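Search Gisska Help
All topics
Print this page
E-mail this page

Sorting small items with two hand-held grippers – how many takes per item?

Posted by tarnine_team

Our robotics club is doing a sorting project for the June showcase. We record ourselves moving small things out of a tray with hand-held grippers, and then we train on the recordings. We picked hair accessories so the shapes would be all different. Clips and claws are going fine. The trouble is anything stretchy. Elastics and hair ties get hooked on each other and come up in a bunch, and then the take is no good for "pick one."

We have 600 takes so far, nearly all of them on the hard items. Should we keep the bundles in the set or throw them out? The blue pads on the fingers grip well, so I don't think slipping is the problem.
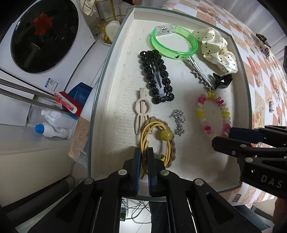
We work with two people, one gripper each, and the second person is supposed to wait until the first one has let go. That rule gets forgotten a lot. Is it worth redoing those takes too?

Posted by Odera11

Keep them but label them differently. We did a coin and button project in our class and ended up with 1,427 takes, and the ones we had thrown out early were the ones we wanted later. Make a second label called "bundle" and put every take in there where more than one thing comes up. Then you can train with or without it.

For the elastics, spread them out before each take and come straight down with the fingers open only a little. If you go in wide you will catch the neighbors. Bead bracelets are easier if you pinch between two beads.

On the two-person rule – redo them only if the grippers touch. If one is just hovering over the tray it didn't hurt our results.

Posted by grusora_dad

just use fewer hair ties

Posted by mlt_bench

Agree with the first reply about labels. Also do at least 20 takes per item with the tray turned a different way each time. We left ours in one position and the model only worked in that position. Tape marks on the table help you put it back.

Search this topic
Print this page
E-mail this page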